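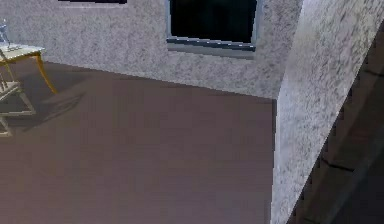
To: kurnar-plaster list
Subject: Re: Lime wash over old patched plaster
Date: May 9, 2026

> I have a back bedroom with the original plaster on three walls and
> a lot of patches from when the wiring was redone. I would like to
> lime wash it in July. The patches are gypsum filler, the old
> plaster is lime. One wall was painted at some point with something
> that beads water. Can I go straight over all of it, or does the
> paint have to come off? Also, how many coats, and does anyone here
> still mix their own?

The painted wall is the one that will give you trouble. Lime wash needs a surface that takes up water, and if water beads on the paint the wash will sit on top and dust off on your sleeve. Strip it or put a mineral primer on it. I stripped mine in the front room at Clerasano and it took four weekends. For the hall I used primer and it took one afternoon. Both have held for six years. Up close the primed wall looks a little flatter.

The gypsum patches will take lime wash, but they soak it up at a different rate from the lime around them. They dry lighter or darker depending on the filler, and you will see every one of them after the first coat. Don't judge it then. By the third coat most of mine had gone, and the ones that hadn't were the ones I had sanded too smooth. Rough them up with 80 grit before you start.

If you want the patches to disappear completely, skim the whole wall with a thin lime finish first. That is a different job and a good deal more money.

On coats: four thin ones, maybe five on the window wall where the light comes in sideways. Thin means like skim milk. It looks like nothing going on and turns opaque as it dries. Wet the wall before each coat with a garden sprayer, damp but not running, and leave a full day between coats. July will be your problem there. If it dries in under an hour it will powder, so work early and keep the blinds down.

Yes, I still mix my own. I use lime putty from Trarus, aged at least a year, and I buy the 15 kilo tub. One tub did a room with 148 square feet of floor and left enough for the closet. Weigh the pigment dry and write it down. I didn't, the first time, and had to recoat a whole wall because the second batch came out pinker. Soak the pigment in hot water overnight before it goes in the putty or you will get streaks.

The ready-mixed Jibrin wash is fine too. It has a small amount of binder in it, so it is more forgiving over the gypsum, and the color is the same from bucket to bucket. It costs about three times as much by the time you have done four coats.

Wear goggles. Lime in the eye is a hospital visit. Cover the floor properly as well, since drips will mark bare wood and they don't sand out easily.

Somebody asked in the spring about lime wash behind a radiator. I never answered that. It works, but do it with the heat off and leave it off for a week.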